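sorna-bench: Re: [bench] linkage play and pad slip on the hand-held gripper

From: Jytte Bundgaard
To: bench list
Date: 15/11/2021
Subject: Re: [bench] linkage play and pad slip on the hand-held gripper

Wanigasekara wrote:

> I have the second pair of jaws together, printed from the Ukatow files
> at the standard scale. Two problems.
>
> First, there is side play at the tips. With the jaws closed on a rigid
> block I can rock one tip by a visible amount with a finger. The pins
> are a push fit in the printed holes and they were tight on the first
> day. I have reamed nothing.
>
> Second, soft packets slip. A block holds every time. A snack bag holds
> if I take it by the crimp and slides out if I take it by the middle.
> I tried more trigger force and it made no difference that I could see,
> except that the bag got louder.
>
> Is this the pads or the linkage? I would like to change one thing and
> not four. Also, does anybody log the jaw opening from the trigger side,
> or do you all put the encoder on the linkage?

Both, I think, but the linkage comes first. A pad test on a loose linkage gives you numbers for the linkage.

On the play: a push fit in a printed hole does not last. The hole is a polygon, the pin touches it at the corners, and the corners wear off in the first few hundred cycles. Print the holes undersized and ream them by hand, slowly, with the part clamped flat. Then check the two arms of each linkage against each other before assembly. If the hole spacing differs between the arms the parallelogram binds at one end of travel and rattles at the other, and you will blame the pins. I rejected 13 arms out of my first batch of 40 on that check alone. The second batch was printed flat with the seam moved away from the bosses and was much better.

I use a thin washer on both sides of each pivot. It costs a little width. Without it the arms rub, and the black dust collects on the pads, where it acts as a lubricant.

On the encoder: put it on the linkage, as close to the jaw as you can. On the trigger side you measure the spring and the cable as well. I logged both for a while on the Zavport board and the two readings disagreed most during the first part of closing, exactly the part you want for soft objects. The trigger reading led the jaw by an amount that depended on how fast I squeezed. I could not calibrate it out.

For the packet work I run the test at the dining table with an open carton and a mix of small packets. The task is pick, lift clear, place in the box. Any slide along the pad is logged as a slip even if the packet ends up in the box, and a second attempt on the same packet is logged as a new grasp. The last session gave 196 grasps, which is enough to compare two pad versions and too few to compare five.

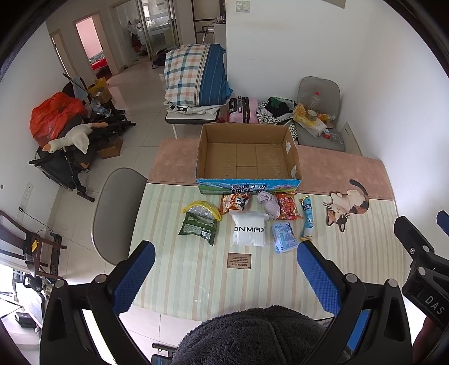 Pad angle matters more than pad material, in my tests. If the pads meet parallel at full closure they can only pinch a thin edge over the whole face, and a filled bag bulges away from them. If they toe in slightly at the tips, the tips take hold first and the rest of the face follows as the bag gives. The blue pads have a textured face, and I cut mine with the texture running across the direction of pull. A puffy pouch such as the white ONMAX one is the hard case: take it by the middle and the pads push against trapped air. A packet with crimped ends, like the dark green one, can be taken at the crimp and seldom moves. I now log those as separate classes and do not average them. The bundled cloth goes in a class of its own, and so does anything flat. The printed cat figure and the small GREEN LIFE tag both have to be taken by an edge, and for that the tips must actually meet. Check this with a strip of paper before you change anything else.

On force, your result agrees with mine. Past a certain point extra trigger force goes into bending the arms. You can see it as the tips opening while the roots of the pads close. If you want to confirm it, mark the two tips with a paint pen, close on a block, and keep squeezing. On my old arms the tips had started to spread well before the trigger reached its stop. Thicker arms fixed most of that – at the price of a heavier front end, which you will feel in the wrist after 20 minutes.

Proposed order for your pair:

1. Ream and re-pin. Washers on both sides.
2. Paper strip test at the tips, both corners of each pad.
3. Paint pen test for arm bending.
4. Only then a new pad angle, same material, one change.

Do the same packets in the same orientation each time, at least for the first comparison. Random placement is better for the final numbers but it hides small effects.

I will put the revised arm files in the Ukatow folder when the hole sizes are settled. They will change again in December if the new pins arrive, so please do not print a large batch. If somebody has the Zavport firmware reading the encoder at the higher rate without dropped samples, I would like to see the configuration. Mine drops samples when both grippers are connected and is clean with either one alone. I have swapped the cables and it stays with the board.

Jytte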